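Über uns

Hallo und willkommen in der Werkstatt Beletwood! Schön, dass du bis auf diese Seite geklickt hast, die meisten schauen ja nur kurz nach den Öffnungszeiten und sind wieder weg. (Die stehen übrigens unter „Kommen & Mitmachen“, abends ab 18 Uhr, meistens bis die Letzten Hunger kriegen.)

Ich bin Nadja, ich habe den Laden vor ein paar Jahren mit aufgemacht und schreibe hier die Texte, weil die anderen lieber löten. Beletwood ist eine offene Gemeinschaftswerkstatt in einer ehemaligen Tischlerei. Von der Tischlerei haben wir den Namen, zwei Hobelbänke und eine Absauganlage geerbt, die so laut ist, dass man sie beim Bäcker gegenüber hört. Gebaut wird bei uns alles Mögliche, vom Hocker bis zum Synthesizer, aber seit einer Weile dreht sich sehr viel um Roboter, und davon will ich hier mal ausführlicher erzählen.

Angefangen hat das mit einem Arm. Sang-wook Song kam eines Abends mit einer Kiste voller Servos und halbfertiger Druckteile herein und fragte, ob er eine Ecke haben könnte. Konnte er. Aus der Ecke wurde ein Tisch, aus dem Tisch wurde die halbe hintere Werkstatt, und der Arm heißt inzwischen Kakix. Er hat sechs Gelenke, steht auf einer dicken Multiplexplatte und hat bis heute 818 Euro Material gekostet, das weiß ich so genau, weil wir die Belege in einem Schuhkarton sammeln und ich den Karton für die Abrechnung durchwühlen durfte. Ein Drittel davon sind vermutlich Getriebe, die wir verheizt haben. Das zweite Gelenk hält jetzt endlich, nachdem wir vom gedruckten Zahnrad auf einen Riemen umgestiegen sind!

Was Kakix können soll? Ein Regal einräumen. Klingt langweilig, ist es überhaupt nicht. Der Arm muss eine Dose oder eine Schachtel finden, sie gerade greifen, sie zwischen zwei Böden hineinbekommen, ohne oben anzustoßen, und dann auch noch loslassen, ohne dass alles kippt. Vor allem das Loslassen hat uns Nerven gekostet. Ich habe vorher nie darüber nachgedacht, wie man eine Dose abstellt.

Bevor am echten Arm geschraubt wird, läuft das Ganze bei uns am Rechner. Unsere Simulation heißt Rarex und besteht aus einem Regal, ein paar Produkten und ziemlich viel Code, den drei verschiedene Leute in drei verschiedenen Stilen geschrieben haben. Das Regal ist bewusst schlicht gehalten, beige Böden, braune Rückwand, fertig, und auf dem mittleren Boden steht bei uns gern eine Dose SPAM. Rechteckig mit runden Ecken, das ist für den Greifer eine fiese Form, wenn sie ein bisschen verdreht dasteht. Durch Rarex lassen wir pro Nacht 300 Greifversuche laufen und schauen morgens beim Kaffee, was dabei herausgekommen ist.
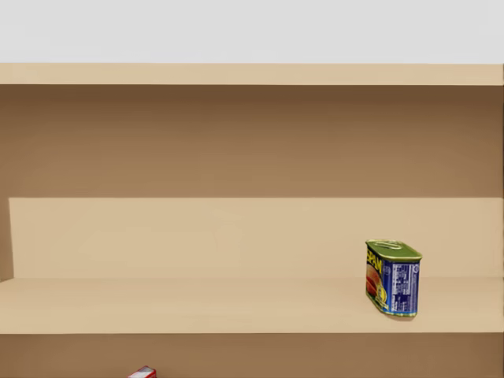 Marsden meinte dazu neulich in unserem Gästebuch, er habe mit seinem eigenen Arm den umgekehrten Weg genommen und ein halbes Jahr nur an der Hardware probiert, weil er Simulationen nicht über den Weg traue. Bei ihm im Keller sei die Reibung an jedem Abend eine andere, das bilde kein Programm ab. Er würde uns raten, wenigstens die Greifbacken früh am echten Blech zu testen.

Da hat er schon recht, und wir haben lange darüber diskutiert – beim Grillen, bis die Würstchen schwarz waren. Seitdem machen wir es gemischt. Neue Bewegungen kommen zuerst in Rarex, und sobald dort der Arm nicht mehr durch den Regalboden fährt, darf Kakix ran. Die Greifbacken haben wir inzwischen mit Fahrradschlauch beklebt. Sieht wild aus, hält aber besser als der teure Silikonbelag, den ich im April unbedingt bestellen wollte. (Den Rest davon verschenke ich gern, bitte melden!)

Wer macht hier eigentlich mit? Zurzeit sind wir 23 Mitglieder. Manche kommen jeden Abend, manche alle paar Monate, um ein Stuhlbein zu leimen und zwei Stunden zu quatschen. Eine Ausbildung braucht bei uns keiner. Ich selbst konnte vor Kakix gerade mal eine Lampe anschließen und habe mittlerweile den kompletten Kabelbaum neu gemacht, zweimal sogar, der erste war zu kurz. Sang-wook erklärt dir Motorsteuerung so lange, bis du sie verstanden hast oder gehen musst. An den großen Maschinen gibt es eine Einweisung, die dauert einen Abend und ist Pflicht, auch für Leute, die das „schon immer so“ gemacht haben.

Am Robotertisch gilt: Not-Aus liegt griffbereit, lange Haare zusammen, und wer den Arm verstellt, schreibt es ins Heft. Wirklich ins Heft, auf Papier. Der Chat ist nach zwei Tagen so weit hochgescrollt, dass keiner mehr weiß, warum der Nullpunkt woanders liegt.

Als Nächstes wollen wir Kakix auf eine Schiene setzen, damit er am Regal entlangfahren kann. Die Schiene liegt schon da, sie ist gebraucht und leider ein Stück zu lang für den Tisch. Entweder kürzen wir die Schiene oder wir bauen einen neuen Tisch – ich bin für den Tisch, Holz haben wir ja genug. Außerdem suchen wir jemanden, der sich mit Kameras und Kalibrierung auskennt oder sich da gern reinfuchsen würde.

Wenn du Lust bekommen hast, komm einfach vorbei. Die Tür klemmt, fest drücken. Probeabend kostet nichts, Kaffee gegen Spende, und eigene Projekte darfst du natürlich mitbringen, auch wenn sie keine Gelenke haben.

Bis bald in der Werkstatt!
Nadja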